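In Praise of the Unopened Box

My wife holds that a parcel is a delivery method. I hold that it is an event, and that most of us have gotten into the habit of ruining it with a steak knife before the door has closed.

I came to this view gradually, by way of a vegetable peeler. It was a Relix, it cost 7 dollars, and I had been wanting it the way you want a peeler once you've read 400 strangers arguing over which one to get. It arrived on a Saturday. By the time I had my coat off it was out of the box, admired, and in the drawer with the other peeler, where it has lived ever since. The wanting had lasted two weeks. The having took as long as it takes to shut a drawer.

So now I leave them closed for a while. I have no fixed rule. A Bullik desk lamp once sat by the stairs for 3 days, and I was fonder of it then than I have been at any point since I found out how bright it is. A parcel by the stairs could still be good. It could be the right color. It has all its screws.

There is also the box itself, which gets very little attention from people in a hurry. I like the small ones best, the ones you can hold properly with two hands. The big ones are mostly air and brown paper, and getting one through a door makes you feel like a mover who isn't being paid. A small one has some dignity. Somebody had to choose it, or at any rate a machine in a warehouse had to, and for once it chose right.

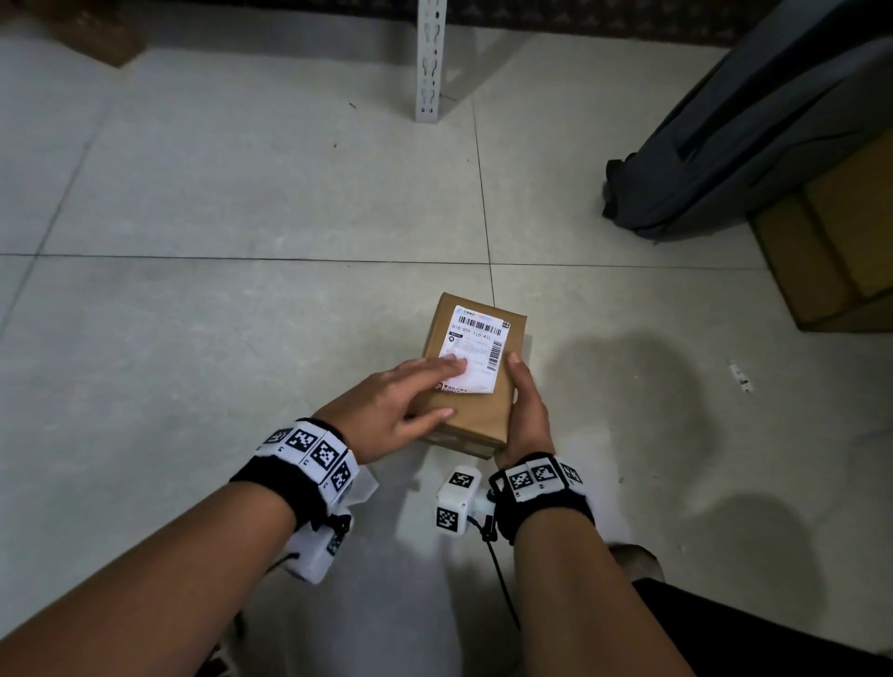
Hirkmont, September

I set mine on the floor to look at them. A table makes it feel like work, and the kitchen counter is too near the knives. On tile, with a hand on top and the other around the side, a plain brown box gets your full attention, and you start to read it.

Few people read the label. They check the name, if that, and then go straight for the tape. But a label like this one has a good deal going on. There are two barcodes, one lying across the top and the other standing up along the right edge, as if they'd had a disagreement. Under the first comes a number, 010 010 110-431, and I find that I want to say it out loud. It has a beat to it, right up until the dash, when it loses interest and turns into an apartment number. Then you get the small print, lines and lines of it, and a little round logo off to the left looking official.

All that, and it is going to be torn in half on the way to a phone charger.

I'll admit the case against me is strong. Perishables, for one. I once gave a carton from Kashindye the full treatment before I learned that what they had sent was cheese. There's the return window too, which keeps moving while you're standing there enjoying the suspense. And if you live with other people, they will step over the thing exactly twice before they begin to comment. My daughter, who is 25 and ought to have some patience by now, opens my mail when she visits. She calls it helping.

The commonest objection is that I'm putting off disappointment. Well, yes. I thought that was plain. Most things that come in a box are a bit smaller than you pictured, or they need a battery you don't have, or they smell like the inside of a new shower curtain. I don't see the rush to find that out on a weeknight when I could find it out on the weekend, after breakfast, with my glasses on.

And I do open them in the end. I use the edge of a key and go slowly along the tape, and I fold the flaps back instead of ripping them, which my wife says makes me look like a man defusing something. The boxes then go to the basement, flat, against the wall behind the furnace. There are too many down there. I know that. She has brought it up, and I've promised to deal with it, and I will, right after I've had a look through for any good ones.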